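Shape blocks, a maple board, and a very good afternoon

March 6, 2022

I have a new favorite thing and it is a bag of little plastic shapes.

Some background, for anyone who is new. I've been setting up sorting and matching games at home for a while now, mostly with stuff I already had (buttons, bottle caps, the lonely pieces from three different board games). It worked fine! But the buttons rolled under the fridge and the bottle caps all looked the same, and I kept wishing for something chunky with real colors and real shapes. So when I found a mixed bag of blocks at Craddock, the secondhand place out past the garden center, I pretty much ran to the register with it. They wanted 80 cents a block, which felt like a steal.

What I got

Stars, hearts, cylinders and triangular ones, in red, green, yellow and blue. The part I didn't notice in the store is the texture on top. The stars and the round ones have it, and I keep rubbing my thumb across it while I'm supposed to be doing something else. They're small, but they stand up nicely, so you can build with them too if you're patient. My record is a tower of four. It lasted long enough for me to say "look!" to an empty kitchen.

The board

I tried them on the rug first (no, they tip), then on a cookie sheet (so loud!), and then I remembered the big maple board I bought last May and hadn't found a job for. It's wide planks joined together, with wavy grain and a few darker streaks, and it might be the best-looking thing I own. I wiped it down, gave it a little Clukuler board wax, waited 30 minutes, buffed it, and that was it. The colors just pop on that pale wood — I couldn't believe I'd been using a rug.

Games we keep coming back to

1. Find the twin. Scatter the blocks with plenty of space between them, then pick one up and look for another with the same shape in a different color. The stars are great for this, one red and one green, and so are the cylinders in the same two colors. The heart is yellow and doesn't have a twin on the board, so it always turns into a discussion.
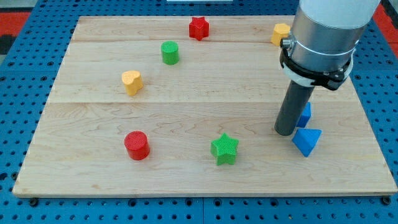 2. Color lines. Everything blue goes in a row along one side, then everything red, and so on. Quick, good for when dinner is almost ready.

3. Feel and guess. Put a few in a cloth bag, reach in, and name the shape before you pull it out. The heart is easy. The triangular ones are harder than you'd think — I got one wrong twice.

I store the whole lot in an old Rereo cookie tin with a lid that needs two hands and some determination. Next I want to try tracing the shapes onto heavy paper for a matching card set, and if that goes well I'll post the cards.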